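Purkamel hand-held gripper, pair
Sold by Enthorpe. Page updated November 2022

Two-finger gripper you hold yourself. Squeeze, pick, put down. Same finger shape goes on an arm later, so what your hand learns about a chore isn't wasted on the machine. Sold as a pair, left and right.

Fruit is the chore we get asked about most. Bowls, plates, clearing a table. 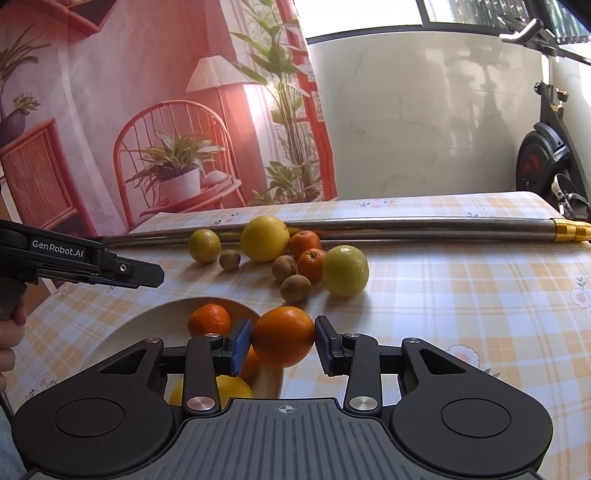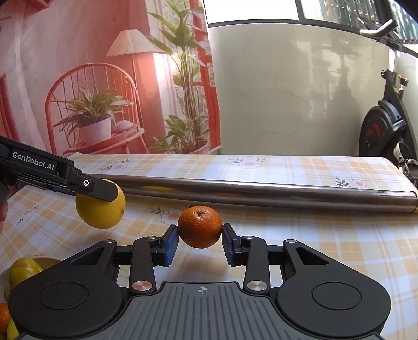 Can a machine do it yet?

Short answer, partly. Picking one orange off a cloth, yes, most arms can be set up for that. Sorting a mixed pile into a bowl, no bruises, with somebody moving things around in between? Not at a speed you'd put up with in a kitchen. Biljana Đorđević in our workshop clears a table in the time our test arm takes to pick its first lemon.

What we'd call ready now: single round fruit, cups, folded cloths already in a stack.
Not ready: kiwis in a heap, grapes, anything in a thin bag. Laundry dont ask.

What you get

2 grippers
2 spare sets of finger pads
Hex key, carry case, printed setup sheet
10 spare screws for the jaw tips (they walk, check them)

Care

Wipe pads with a damp cloth after citrus. Juice dries sticky and the grip changes. No dishwasher. Don't oil the pivots.

Fit

Small hands OK, Milovan Matić has big ones and says the handle is tight after an hour. Longer handle planned for April, price not set.

Ordering

Pairs only, no singles. Lead time is on the order form, and its usually right. Shop-floor buyers wanting the arm mount, write to Kastriot Zupan before you order, the Todorova plate and the Sunolier plate have diferent bolt patterns and we can't take back a drilled one.

Returns in the original case please.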